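Progress report on the storage and sorting work at the Nivmont day centre
To: Tahira Gilani, Fedatano Fund
From: Mimoza Kelmendi, Nivmont
February 11, 2001

Dear Tahira,

I send you the second report on the money which we received for putting the craft and household room in order. The first report was mostly about plans, so I am glad that I can now write more about work which is done. I have followed the headings you asked for, except that I put the costs before the difficulties, as they explain some of them.

What was agreed

We agreed to replace the old cardboard cartons with closed plastic boxes, to sort everything that is kept in the room, and to write a simple list so that any member of staff can find a thing without asking. The work should be finished by the end of March. The room is used by the sewing group, by the cooking group on the days when the kitchen is full, and by the parents who come with small children.

What has been done

The cartons are gone. Two of them had become soft at the bottom from damp and we lost a quantity of paper and some felt, which I have written off. All the other materials were taken out, looked through and put in heaps on the floor of the corridor over one weekend. It was more than we expected. We found four pairs of good scissors under the wool, and also the missing foot of the older sewing machine, for which we had already ordered a new one from Mindus. They kindly agreed to take the new one back.

The sorting is now complete for sewing, for drawing and painting, and for the small kitchen things. Toys are sorted by half. The seasonal decorations have not been started, and I propose to leave them for the last, as they will not be needed before winter.

For the boxes we decided on transparent ones with clips at the side. In the first report I wrote that we would take coloured boxes, one colour for each group. Staff were asked and most of them preferred to see the contents from outside, and the price was also a little lower. I hope this change is acceptable to you. If you need it as a separate letter, please tell me.
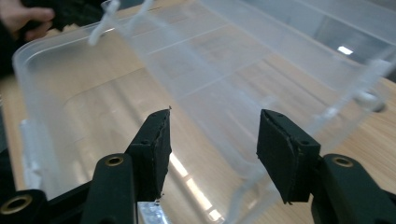
We work always in the same order. A box is wiped out with a cloth, the things are laid in it with the heavy ones at the bottom, and then one person writes the list while the other reads aloud what is inside. After this the lid is closed and the label is put on the short side. When we tried it with one person only, the lists had many mistakes and had to be made again.

So far 11 boxes are packed and labelled, and 9 more are bought and waiting. The labels are written by hand in large letters. We wanted to print them, but the printer in the office belongs to the accounts department and is seldom free.

The shelves

The shelves from Lü were delivered in good condition and stand against the long wall. One shelf was fixed too low and the boxes could not go under it with the lids on. It has been moved up and there is no extra cost. The wall behind was painted before the shelves were put up, and this was paid from our own budget.

Costs

We have spent a little more than half of the grant. Boxes and shelves are the largest part, and cleaning materials are a small one. The full table with the receipts goes to your office by post. The line for transport is still empty, as a colleague brought everything in his own van and did not want to be paid for petrol.

Difficulties

The main difficulty is time. The room can be closed for us only on two mornings in the week, and in January one of these was often lost through illness. We are about 6 working mornings behind the plan. I have asked the sewing group if they can meet in the dining room until the work is finished, and they have agreed.

A smaller difficulty is that things are put back in the wrong box. I think this will improve when the lists hang on the door and not in my folder.

Next steps

We shall finish the toys, then hang the lists, then begin the decorations. The staff will have a short introduction in the first week of March. You are welcome to visit on any of the working mornings, but please telephone before, as the days sometimes change.

With kind regards,
Mimoza Kelmendi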